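Gasteslow

Gasteslow is a training method for robot arms that pick up and sort small objects. It was developed at the Hudulstead laboratory as part of the Nendico project on learning from simulated camera views. The method teaches a control policy to keep track of things it can see only in part, such as a block at the border of the view or a gripper finger behind the object being held.

Background

Many picking systems use a camera mounted close to the gripper. A close camera gives a detailed view of the object being handled, but it loses sight of most of the table. As the arm moves down, nearby objects slide toward the borders of the picture and then out of it. A policy that acts only on the current picture tends to forget these objects. In early Nendico trials this led to two common faults: the arm knocked over blocks it had already seen, and it went back to search parts of the table it had already covered.

Earlier work at Hudulstead dealt with the problem by adding a second, fixed camera. This helped, but the two cameras had to be calibrated against each other again whenever the arm was moved to a new table.

Method

Gasteslow uses one camera and a short memory. The policy receives the current picture together with the previous 7 pictures and the joint positions recorded with each. From these it predicts the next movement of the arm and, as a side task, the position of every block on the table, including blocks that are no longer in view.

The side task is possible because training takes place in a simulator, where the true position of each block is always known. The error on this task is added to the main training loss with a fixed weight. At run time the position output can be switched off, and the arm is driven by the movement output alone.

Training is divided into 3 stages. In the first, the blocks are far apart and the arm moves slowly. In the second, the starting positions and the angles of the blocks are random. In the third, the camera mount is also tilted by a small random amount at the start of each run, so that the policy does not come to depend on a level table edge.

Simulated scenes

The scenes are built in the Mac Giolla simulator. They are kept simple on purpose. The blocks have strong, plain colors, and the table and backdrop have no pattern. The developers chose this style to keep rendering fast and to separate errors of memory from errors of recognition.

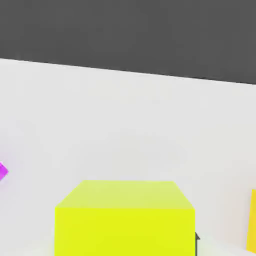 Simulated view with a yellow-green cube in the foreground. Other blocks are only partly visible at the left and right borders.

Views of this kind are treated as hard cases. The magenta block at the left shows little more than a corner, and the golden yellow one at the right is a thin strip, so neither gives the policy enough to judge its full size from a single picture. The table edge also runs at a slant.

Results

In simulation, the policy with memory knocked over fewer blocks than a version trained on single pictures. Most of the gain came from the position task. When it was removed and the memory was kept, the results fell back close to those of the single-picture version.

Adding more than 7 earlier pictures made training slower and brought no clear benefit.

Limitations

The method assumes that blocks out of view stay where they were. If a person or a second arm moves one, the predicted position remains wrong until the block comes back into view. Gasteslow has also been tested only with rigid blocks on flat tables. Soft objects and stacked objects were left out of the Nendico tests.

See also

Nendico project
Mac Giolla simulator
Domain randomization
Object permanence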